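Quick guide for anyone at a small mill or co-op shipping milled rice out for the first time. Written between containers, so forgive the shorthand. It covers paperwork and loading for a 20-foot box, bagged cargo, sea freight. Bulk vessels are a different animal.

# Getting a first rice shipment out the door

## Before you quote anybody

Pin down the spec first. Price comes second. A buyer who writes "long grain white, good quality" has told you nothing. You need, in writing:

- variety and crop year
- percent brokens (and how they measure a broken)
- moisture, max
- milling degree
- bag size and who pays for printed bags
- inspection at load port or at discharge – pick one as final

Our first inquiry from the Diltholm buyer had none of that. We quoted anyway. Dumb. Took 29 emails to get back to where we should of started.

## Step 1: Sample and seal

Draw from every part of the lot, not just the front row of the stack. Mix it, split it, bag it in three. One goes to the buyer, one to the inspector, one stays with you until the payment clears. Label all three the same way: lot number, month, variety, net weight.

Keep yours somewhere cool and dark. Ours sits in a sealed tub on the office shelf.

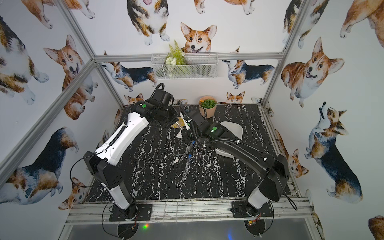
## Step 2: Sort the contract

Use a standard grain trade form if the buyer will take it. Then check these lines twice:

1. Delivery term. FOB means you're done once it's loaded on board. CIF means you're buying the freight and insurance too, and freight can jump between quote and booking.
2. Shipment window. Ask for a full month. Two weeks sounds fine until the vessel rolls.
3. Quantity tolerance. Bagged rice never lands exactly on the number.
4. Payment. Letter of credit for a new buyer. Read the draft before the bank issues it – misspelled names and impossible dates are much easier to fix then.
5. Currency. Yours or theirs, and who eats the swing.

## Step 3: Line up the documents

Start early, most of these need somebody else's signature.

- commercial invoice
- packing list
- phytosanitary certificate
- fumigation certificate
- certificate of origin
- weight and quality certificate
- bill of lading

Every one of them has to match the letter of credit. Same spelling, same bag count, same port. The Negi lot got held up over an extra space in the consignee name. An extra space!

- Make one master sheet with the exact wording and copy from it. Don't retype.
- Send drafts to the buyer for approval before originals get printed.
- Check the destination's fumigation rules. Treatment, dose and exposure time all vary, and so does how old the certificate can be.

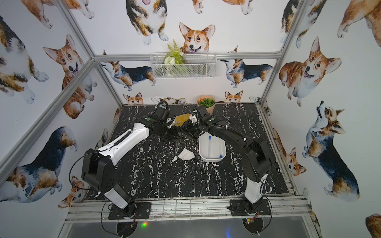

## Step 4: Check the container

Ask for food grade when you book, then look for yourself anyway. Get inside, shut the doors, look for daylight. Smell it. Old chemical or fish smell, reject it. Run a hand along the floor. Damp boards, reject it.

We turned away 2 boxes in July, both with rust holes near the roof. Driver was not happy. Still the right call.

## Step 5: Load

Kraft paper on the floor and walls. Hang the desiccant before the bags go in, not after (yes we did that). Keep bags off the door gasket and leave a gap under the roof so air can move.

Tally as you go. One person at the truck, one at the container door, compare every row. If the two counts don't agree, stop right there and recount.

Take photos: empty box, half loaded, full, doors shut, seal number readable. Save them under the booking number.

Loading starts at 6 a.m. for us. Afternoon showers and open bag stacks don't mix.

## Step 6: After the gate

- Send shipping instructions before the line's cutoff, wich is often earlier than the port cutoff
- Check the draft bill of lading the same day it arrives
- Present documents to the bank well inside the deadline
- Tell the buyer the vessel name and ETA
- File the retained sample with the paperwork

If the vessel gets rolled, tell the buyer right away and get any date change as a formal amendment. An email saying "no problem" won't help you at the bank.

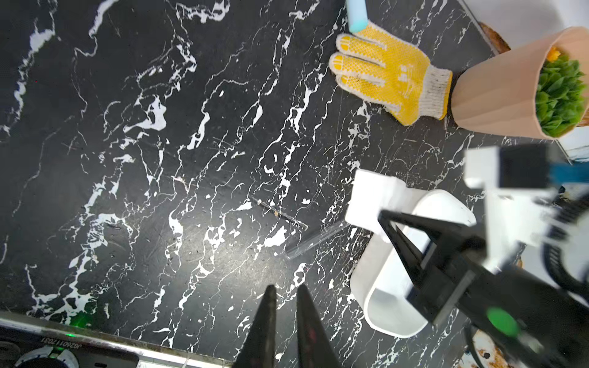
*Work glove and a potted artificial succulent.*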